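Pargate - Open positions and calls

Item Sorter and Catalog Assistant (part-time, fixed term)

Reference: 205
Location: Pargate, Grendau site, ground floor
Reports to: Othmane Naciri
Closing date: August 29, 2025

Pargate keeps a collection of 3,251 small household items used in handling and packing studies. The collection covers cans, boxes, balls, textiles, kitchen tools and toys. Items go out in mixed sets, come back in mixed sets, and have to be checked, cleaned, relabeled and returned to the correct shelf. The inventory was last revised in July and the revision left a backlog. We are hiring one person to clear it and then keep the records current.

Sets are made up to vary in shape, surface and stiffness. A single tray may hold a can on its side, a textured textile piece, a red box with white dots and one or two balls of different finish. The assistant selects the items from a written list, places them in the tray in no fixed order, and records the set number before release.
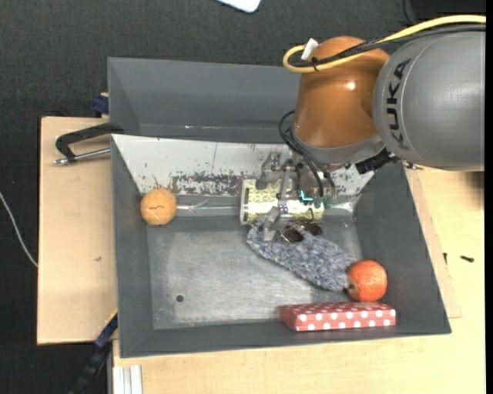
Photo: Pargate / Cakport

Duties

Make up item sets from the weekly list and deliver them to the work tables.
Inspect returned items for dents, tears, loose labels and marks. Withdraw damaged items and enter the reason in the catalog.
Weigh and measure new items. Dimensions are entered in millimeters, weight in grams.
Wipe down trays and check that clamps are tight before each set is released.
Replace soft items on the schedule kept in the Abdel Rahman store room.

Requirements

Steady, accurate record keeping. Each set has its own sheet and sheets are audited.
Able to lift 12 kg and to stand for most of a shift.
Basic spreadsheet skills - sorting, filtering, simple lookups.
Normal or corrected color vision, as several catalog codes are color based.
Previous stockroom, library or museum store experience is useful but not required. Training takes four days and is paid.

Conditions

The post is for 100 working days, four hours per day, mornings only. Safety shoes and gloves are supplied. Long hair must be tied back at the tables and jewelry removed. There is no remote option. Street parking is limited; a bicycle rack is next to the loading door.

How to apply

Send a resume of no more than two pages and the names of two references to Othmane Naciri, Pargate, quoting reference 205. State your earliest start date. Shortlisted applicants will be asked to complete a short sorting exercise on site - allow one hour. Applications received after the closing date will be held for the next opening.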